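Compression stockings

Compression stockings are elastic garments worn on the leg to apply steady pressure to the skin and the veins beneath it. They are used to reduce swelling, to relieve aching from varicose veins, and to help lower the risk of blood clots in people who are less mobile than usual, such as patients recovering from surgery.

Design

Most stockings are graduated. The pressure is highest at the ankle and falls gradually toward the knee or thigh, which helps blood move back toward the heart. Pressure is measured in millimeters of mercury (mmHg). Light stockings, often sold without a prescription, begin at 8 to 15 mmHg. Firmer grades are usually fitted by a trained person who measures the ankle and calf.

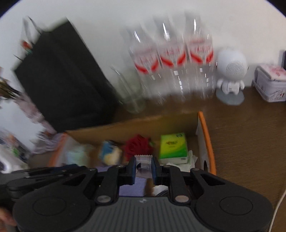 Anti-embolism stockings are a separate type, meant for patients who spend most of the day in bed. They generally give less pressure than medical stockings made for people who are up and walking.

Use

Stockings are normally put on in the morning, before the legs have had time to swell. The fabric should lie flat, and the top should not be rolled down, as a rolled band can press too tightly on the leg. Many wearers own 2 pairs so that one can be washed while the other is worn. Elastic fibers weaken with wear and washing, and stockings need to be replaced regularly.
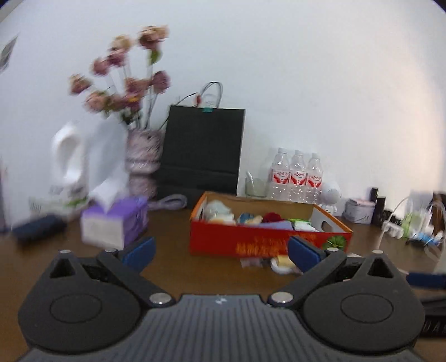
Risks

Stockings that fit badly can cause skin damage, numbness, or pain. They may be unsuitable for people with severe peripheral artery disease, some forms of nerve damage, or fragile skin. Blood flow in the legs is often checked before firm compression is prescribed.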